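Mernum Park has finally put out the details on its August Lantern Nights, and I've been texting everybody I know with small kids because there is so much more for them this year! If you went last summer you'll remember that the whole thing was kind of a grown-up evening with a carousel attached. My two lasted until the second band and then we were carrying them to the parking lot.

So what's new? The big one is the Jarno Trail, a lantern hunt that winds through the back half of the park (past the duck pond and the old mill ride, then up behind the train station). Kids pick up a paper map at the front gate and look for 5 painted lanterns, and when they find one they press its stamp onto the map. A finished map gets them a glow bracelet at the Flornar tent. It's free with admission, and you can do it with a stroller the whole way, which I asked about twice because the mill path used to have those awful steps. They've put in a ramp.

Krisztina Szénási runs the family program at the park, and I got her on the phone for a few minutes between meetings. She told me the trail opens at 4 in the afternoon, a good two hours before the lanterns on the main lawn get lit. "We kept hearing from parents of three-year-olds that they were paying for an evening they couldn't stay for," she said. I was one of those parents, and I may have written a rather long email.

Food is getting a shake-up too. The noodle counter by the lake is back with a kids' bowl, smaller and not spicy, and there will be a shady seating area next to it with low tables. I'm told the grilled corn line has been moved away from the restrooms – thank you, whoever made that call. Prices weren't final when I asked, so I'm not going to guess.
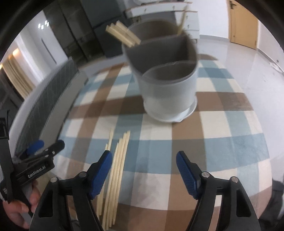 MERNUM PARK, August – Tickets for Lantern Nights are on sale now at the front gate and on the park's website, and season pass holders get in on their regular pass. Kids under 3 are free, same as always. The one thing you do need to book ahead is the puppet workshop with Orsolya Hegyi, where kids make a shadow puppet and then get to use it in a little show at the end. There are 200 places for the whole run, and last year's craft sessions filled up fast, so I'd get on that tonight if your kid is the gluing-things type.

The rides are staying open later than usual. The Rácz Carousel (the pretty one with the rabbits) and the teacups will both run until 9, and the train goes until 8:30. The log flume closes at its normal time. My oldest took this news very badly.

I also asked about quiet space, since a bunch of you bring it up every time I write about an evening event. Damilola Jibrin, who handles guest services, said the nursing room near the train station will be open all evening, and the reading cottage next door is being set aside as a low-noise room with dim lights and beanbags. You don't have to sign up or explain anything, just walk in. Ear defenders can be borrowed from the guest services window with a small deposit.

Parking is the part I'm less excited about. The near lot is being used for the food trucks, so most of us will end up in the meadow lot and on the shuttle. Strollers have to be folded for the ride – I know, I know. If you come for the 4 o'clock opening you've got a decent shot at the few spots left by the east entrance, and that's my plan. Bring a sweater for everyone, too. It gets surprisingly chilly by the lake once the sun's down, even after a hot day.

We'll be there on opening night with both kids and their grandma, who has already told me she's doing the lantern trail with or without them. I'll post the noodle bowl price as soon as I have it.

Related stories
Splash pad hours extended at Mernum Park
Tamás Medve's bubble show is back for the summer
Rainy day ideas: indoor playgrounds we keep going back to
Rozália Kocsis on packing a park lunch for picky eaters
First look at the new toddler train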